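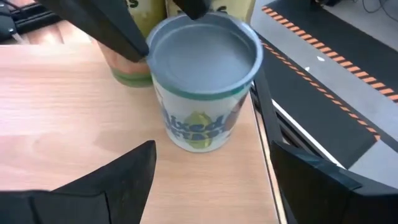

Last updated: September (a few fixes to the finger section)

# Groltus tabletop cell - setup and upkeep notes

Hi! I keep these notes for the Groltus cell in the Prokasik repo, mostly so I don't have to relearn the same lesson every time the fingers come off. The cell does one thing: it picks up grocery containers from a wooden table and puts them back down somewhere else. The camera sits at the wrist, so every view you get from it has both black fingers in it.

## What's in the repo

- `grasps/` - 1,135 grasp attempts, one folder each
- `calib/` - wrist camera calibration, redone after every finger change
- `log.md` - my upkeep log, 103 entries and very uneven

## Setting up

Power the arm first, then the gripper. If you do it backwards the gripper driver hangs and you have to start over (I still do this when I'm in a hurry).

Home the fingers with nothing between them. Then set a container with a flat lid near the middle of the table, like the one with the gray lid and "Mixed" on the front, and bring the open fingers down slowly over it. I like that one for checks because the matte lid is easy on the camera. Shiny lids give me glare and I end up fiddling with exposure for ages!

Look at the neighbors too. With other packages standing close behind, a finger can come down on one of them before it gets anywhere near the lid. `approach_angle` in `cell.yaml` is the value to change, in small steps.

## Looking after it

Wipe the fingertips at the start of a session. Check the finger screws every 10 sessions, and put a paint mark on them so you can see if they've turned. Mine came loose at attempt 79 of a long run and the whole rest of that run is tagged `loose_finger` - please leave it out of training.

Keep the coiled cables on the floor, clear of the arm. The hazard-striped mat is there for feet, so don't park boxes on it.

## Known problems

Calibration drifts after a hard bump. `check_calib.py` will complain, but only if you run it, so run it. Opening to full width can take up to 10 seconds on a cold morning, and I haven't found out why.

License is in the Presley folder with the rest of the shared stuff.

---

14 shares | 3 comments

**tableleg:** does the approach angle reset when you swap fingers?

**author:** No, it stays in `cell.yaml`. Calibration does need redoing though.

**lie_fan:** Paint marks on the screws, thank you! Doing that tonight.

We use cookies to remember your settings. Accept | Manage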